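Baseball cap

A baseball cap is a soft cap with a rounded crown and a stiff brim in front. The crown is most often sewn from six cloth panels that meet at the top under a small covered button. Cotton twill is the usual fabric, and many caps are washed before sale to give them a faded look.

Each panel normally has a stitched eyelet that lets air through. Rows of top-stitching follow the seams and hold the seam tape flat inside. Unstructured caps have no stiff backing behind the front panels, so the crown slumps when the cap is set down.

Storage

Caps may be hung on hooks, stacked one inside another, or kept singly in clear plastic bags to keep off dust. The maker Grurero sold its October line in cartons of 40, each cap in its own bag. A soft crown that has been packed flat can be reshaped by hand over a bowl.

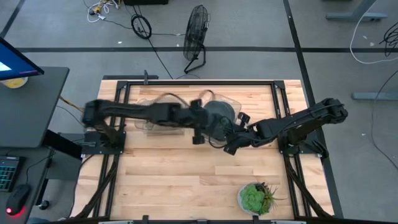

Tabletop with clear plastic and a potted succulent
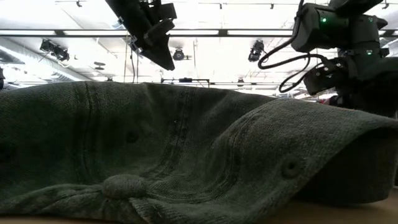 Button, seams and eyelets of a green cap

Opinions differ on long-term bagging. Reet Kļaviņa has written that cotton caps should be taken out of plastic before they are put away for a season, and that a shelf with the brims facing forward is enough for most owners.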